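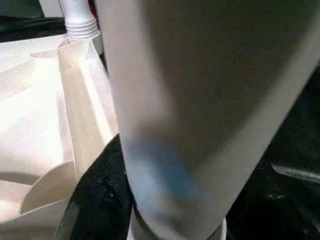
**Packing bench and carton check, Wotham stockroom**
Tuesday, August 25, 2026
Checked by: Baltasar Escobar
Copy to: Eusebio Iglesias

Good morning all, and thank you for letting me get underfoot during the Jorndale order. I know a walk-round on a packing day is nobody's favorite, so I've kept the ticks short and put my thoughts under each part, where you can read them over coffee.

## Cartons

- [x] Cartons stored flat and off the floor
- [x] Bottom seams taped before anything goes in
- [ ] Flaps folded back or clipped while packing
- [x] No staples left in reused cartons

The flaps are my main comment again, I'm afraid. A flap that stands straight up is right at eye height for anyone leaning in, and a fresh cardboard edge will open a knuckle faster than you'd think (I have the bandage to prove it). Please fold them all the way down on the outside and run a thumb along the crease so they stay put. The clips Eusebio bought are in the top drawer, and they're very good clips - do use them!

Reused cartons are fine for light goods. If a crease has gone soft or the corner has started to split, put it in the recycling cage and take a new one.

## Inserts and loose pieces

- [x] Right insert for the product
- [ ] Offcuts cleared from the bench
- [x] Offcuts cleared from the floor

The floor was lovely. The bench had a little drift of offcuts at the far end by the tape gun, and I'd like that swept into the bin between orders, even when you're in a hurry.

## Knives and tape

- [x] Blades retracted when set down
- [x] Blade disposal tin less than full
- [ ] Tape gun guards in place

3 tape guns checked, one missing its guard. I've put a red tag on it and it stays on the shelf until the replacement comes from Zaugg. Please don't borrow it "just for one box."

## Lifting and stacking

- [x] Packed cartons under 40 lb
- [x] Stacks no more than 5 high
- [x] Heavy cartons at the bottom
- [ ] Walkway clear to the side door

The Plarnska delivery had crept out over the yellow line. We moved it while I was there, so call that one fixed, but the line needs repainting before it fades altogether and I'll put in the request myself.

## To do

- Flaps clipped or folded, starting today - everyone
- Guard for the tape gun - Eusebio
- Walkway line - Baltasar

I'll be back in 3 weeks for a shorter look.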